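4. Workcell build

4.1 Table and board

The whole cell went up in a shared workshop over one February, evenings mostly, with whatever was on the shelf. We say this up front so that readers who want to copy it know what they are copying. No machine shop time was booked. The base is a perforated metal table of the kind used for optics, bought second hand from Stollov when they cleared out a lab. Heavy. Took four people and a pallet jack, and the elevator was out.

Reason for the perforated top: everything bolts down and everything comes back to the same hole. Earlier we had the arm on a workbench and after every evening somebody had moved something by a finger's width, and the calibration was gone. With the hole grid we write down row and column for each bolt and that is the whole procedure. The row/column list lives on a sheet taped inside the cabinet door, plus a copy in the repo, and the two have disagreed only once (the sheet was right).

The work surface is a light wooden board laid over the table. First attempt was to push blocks directly on the perforated metal. Did not work well. Small blocks catch on the hole rims, tip, and then the log shows a jump in orientation that has nothing to do with the policy. The board fixed this in one evening. It has a slight crown along the grain, measurable with a straightedge, and we left it alone. Planing it flat would have meant refinishing, and friction is what we care about.

Finish matters more than we thought. One coat of wipe-on oil was too sticky, blocks stuttered. Two coats and a light sanding was fine. Paste wax was too slick, they kept gliding after contact. We went back to oil. Anyone repeating this should try the finish on an offcut first, we ruined a good afternoon scraping wax.

4.2 Blocks

Blocks are printed in four colors, several shapes: triangle, cube, cylinder, star, a six-to-eight-sided prism depending on which version of the file you have (see note at the end of this section), and a lobed one that started life as a heart. Top faces come out ribbed from the print lines. We considered sanding them and did not, the ribs give the vision model something to hold on to and the sanded ones photographed flat and shiny under the workshop lights.

Infill was the main thing to get right. At low infill the blocks are so light they skid away from the tool. We settled on printing hollow with a pause near the bottom, dropping in a steel washer, and resuming. The washer has to sit centered or the block turns when you push it. Vasco Paiva made a small printed jig for this, file is in the supplement.

Repeated shapes in different colors are on purpose. The instructions we test are things like "push the red star to the green star" and if every shape had its own color the model could ignore shape entirely. It did excactly that in the first set, which is why there is a second set.

4.3 End effector

No gripper for this task. Pushing only. The tool is a straight rod, dark gray, round at the tip, held vertically under the wrist in a clamp mount. The tip runs slightly clear of the board at all times. Set the height with a folded sheet of card, then lock it in software, not by hand.

Two earlier tools failed. A flat paddle gave strong pushes but blocked the camera view of half the board. A thin steel pin gave a clear view but poked blocks off line, contact point too small, and bent on the first bad trajectory. The rod is the compromise. Diameter was picked so it fits between two blocks that are nearly touching, most of the time.

The clamp ring came from Erkumow, and the brackets on it are ours. They were meant for a wrist camera we dropped later. Leaving them on cost nothing but the collision model must include them, we forgot, and found out at the first low pass near the fixture at the back.

Figure 3 has the cell with one block layout set out.

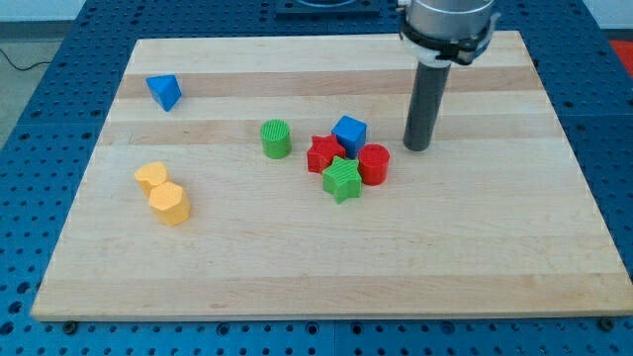
Leonilde Matos, reading a draft, objected that a rod that only pushes makes the whole thing a toy problem, and that any result on it would say little about a kitchen or a packing bench. She also asked why not just buy a gripper, they are cheap now. Fair on both counts. Our answer to the first is that pushing goes wrong in ways that are easy to log and cheap to reset, and a home builder can leave it running through dinner. To the second, we did buy one, a Qureshi two-finger unit, and it spent more time being fixed than gripping. It is in a drawer. A follow up with grasping is planned when somebody has the patience.

4.4 Fixing the board

Bolts along the near side hold the board to the table. Do not overtighten. Wood moves with the season and ours bowed a hair when the heating came on, so now the bolts are snug and no more. We check them before each block of runs. Skipping the check once cost us 34 episodes, thrown out because the board had crept toward the arm and all the goal positions were off by the same amount.

The corners of the board are the calibration reference. Touch the tool tip to each corner, record, solve. Takes a few minutes. We tried printed markers on the surface too, but blocks slide over them differently than over bare wood, and oil makes the tape peel.

4.5 Software and data

Nothing special here. A desktop under the bench, real time loop on one core, cameras on the rest. Control code is a fork of Flarnavetti with the gripper parts ripped out. Commands go to the arm as planar velocity, height is fixed. If the commanded position leaves the board outline plus a margin the arm stops and waits for a person. This happened a lot early on.

In total we logged 2413 episodes by teleoperation. After removing stalls, dropped frames and runs where a block went over the edge, 1203 remained for training. Another 656 were collected later with the second block set and kept for evaluation only. Loss from dropped frames was mostly one bad USB hub. Replace the hub first, before you look at anything else.

Operators used a gamepad. Lourenço Fonseca and Brunello Amato did most of the sessions, and their styles differ: one pushes in long strokes, the other taps. The policy picked up both and switches between them mid-task, sometimes in a single push. We did not try to clean this up. Adding an operator ID as input made it go away but then you have to choose one at test time, and we found no clear winner.

Resets are by hand. Someone scatters the blocks and steps back behind the line on the floor. We asked operators to scatter without arranging, and people still arrange, they leave a gap in the middle and keep the same colors apart. A later version reads out random positions and the operator places blocks accordingly. Slower, a lot duller, better spread. The layouts from before and after the change are tagged seperately in the release.

4.6 Things we would change

Bigger margin at the back. The fixture behind the board sits too close and limits the reach on that side, so pushes away from the base are under-represented in the data. Should have been shifted a few rows of holes at the start, and by the time we noticed, moving it meant recalibrating everything.

Cables along the floor need a cover. Ours are routed away from the walking side but a loop still works itself loose.

Light. Even ceiling light works well enough, and the soft shadows did not bother the detector. Evening sessions with only the bench lamps on did bother it, yellow blocks against the wood especially. We ended up running with all ceiling lights on regardless of the hour.

Note on the faceted block: two versions of the file were in circulation, with different side counts, and both got printed. The labels treat them as one class. Valter Valente has since merged the files, the release contains only the newer one.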